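# The Rule Before the Last Rule

Khanyisile Rampersad loved a good rule the way other people love a good song, and on her first morning at Mamonell she read the whole handling guide standing up, coat still on. Thirty pages! Somebody had argued over every line of it, you could tell. Section 8 had been rewritten so often that the sentences had gone smooth.

"You're the new one for standards," said Bülent Değirmenci, coming in backward with a tray of tea. "Did you get to the hairbrush?"

She had gotten to the hairbrush. It was in Section 8, under Personal Items, and it was the reason she had moved two towns over for this job. Most guides told you how hard a gripper could squeeze. This one told you how a gripper should arrive.

*Come in from both sides. Stop short. Look. Then close.*

"Who wrote the 'look' part?" she asked.

"Ubaldo Morelli. He's retired now, he grows leeks. He wanted a whole paragraph on it and we cut him down to one word." Bülent put the tray on top of a cabinet, well away from the benches (Section 2, no liquids within reach of a live tool, and she was delighted to see it obeyed by a man who was clearly dying to sit down). "Volkan wants it gone. The pause, I mean. You'll hear all about it at Plalmont."

She heard about it well before that. Volkan Yüksel was in the test room by nine with his sleeves rolled up and a stopwatch hanging from his neck, and he was so cheerful that she liked him at once, which was annoying.

"Look, I love the guide," he said. "I wrote Section 5! But we stop short on every single pick. Cup, sock, spoon, stop, stop, stop. The people at Zindton don't stop."

"The people at Zindton had 469 drops in February," said Bülent from behind his tea.

"And we had 224, with half the picks. Do the math."

Khanyisile did the math, and it was close enough to be uncomfortable. So she did what she had always done when two people she liked were both sure. She asked for the tool, spread clean white paper on the table, and set a brush in the yellow cup.

It was harder than it looked. The handle had leaned itself against the inside of the cup, and the wide end tipped over to one side, pins out, as if the thing had been made to be picked up by anybody except a machine. She brought the fingers in slowly. She stopped.
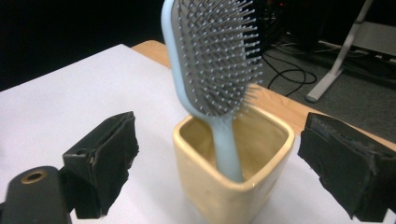 *Section 8, the pause: one finger to each side, with the brush still in the cup.*

"Now," said Volkan, thumb on the stopwatch. "What are you looking at?"

"The pins."

"And what do they tell you?"

She bent down until her chin was nearly on the paper. From up above she would have called the grip fine. From down here she could see that if she closed at this height she would be closing on the cup, and if she went straight up she would have bristles on one side and a smooth back on the other, and the brush would roll. Somebody's brush, in somebody's bathroom, with somebody waiting for it who maybe couldn't lean over and get it out of the sink.

"They tell me I'm too low," she said. "And that I need to turn before I close."

"How long did that take?"

"You've got the watch."

Volkan checked it. He didn't say the number. He wrote it on his hand with a pen and went over to the window, and she could see his lips moving.

"You'd only need it when the sides don't match," he said after a while. "Spoon's the same both sides. So's a cup. If the sides match, go. If they don't, stop and look."

"That's a new line," said Bülent, sitting up.

"It's a *better* line," said Volkan.

Khanyisile already had the guide open on her knee and was hunting for a pencil. A rule that knew when it was needed! She wanted to call Ubaldo Morelli right that minute, leeks or no leeks. She wrote it small in the margin, crossed out "match," put it back, and then the three of them spent the rest of the morning fighting about whether a sock has sides.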